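2019-08-04, bench 2, dye notes

Okay, third round with the Clumine blue and I finally have something worth writing down. Quick recap for whoever picks this up after me: we're trying to get a pale, slightly grayed blue on cotton that doesn't go green after a few weeks on a sunny windowsill. The old recipe looked gorgeous coming out of the pot and terrible by January (the swatches on the Banesstead order went the color of pond water, and I'm still a little sore over it).

So this time I split the batch. Half got the usual soda ash soak, half got the Skornex fixer mixed a bit stronger than the label wants. Water at 106 degrees on the thermometer for both pots, 50 minutes in, stirring whenever I remembered. I did remember most of the time! There was one stretch where I got pulled into a phone call with Ojala over the late cotton delivery and pot B sat there by itself, so if B comes out blotchy, that's on me and the recipe should get another chance.

Wet, they look the same. I know, I know, everything looks the same wet. I put the first rinse down as "nice" in the log and then crossed it out, because that's no use to anyone.

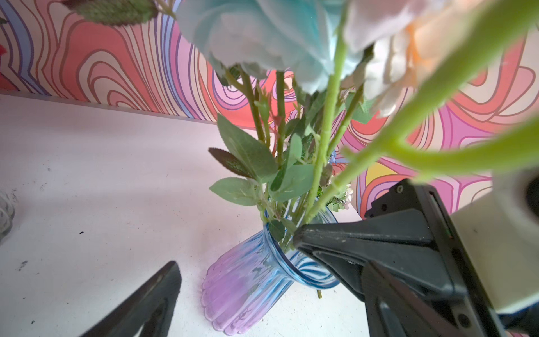
What I'm after is a blue that stays quiet next to warmer colors. Our last one was fine by itself and then turned loud and kind of chemical the second you laid it beside anything peachy or cream. Pot A is closer. It has a touch of lavender in it that I didn't plan on and now want to keep, so please don't "fix" that if you're weighing out the powder. I think it comes from the pinch of violet left in the scoop (same scoop as the test strips last week, my bad). Next round I'll weigh the violet in properly and see if I can get it on purpose.

Rinse notes: A ran clear on the fourth rinse. B was still bleeding on the sixth and I gave up and left it in a bucket with cold water and a lid on. The bucket is under the sink, the one with the cracked handle. Please don't dump it!

Swatch numbers for today start at 3,416 and I wrote them on the tags in pencil this time, not marker, after the marker disaster. Yarn went in too, 358 grams of the thin stuff, all in pot A. It's hanging on the back rack and it took the color lighter than the cloth did, which I kind of love, but it won't match if we sell them together. Might need a second dip. Or we just call it a different shade and move on.

To do:

- window test for A and B, half of each strip covered with foil
- wash both with the cheap detergent, hot
- buy a new scoop (two, one only for violet)
- check if the stronger fixer makes the cloth stiff, B felt a bit papery to me
- call Ojala back

Leaving the fan on low overnight for the yarn.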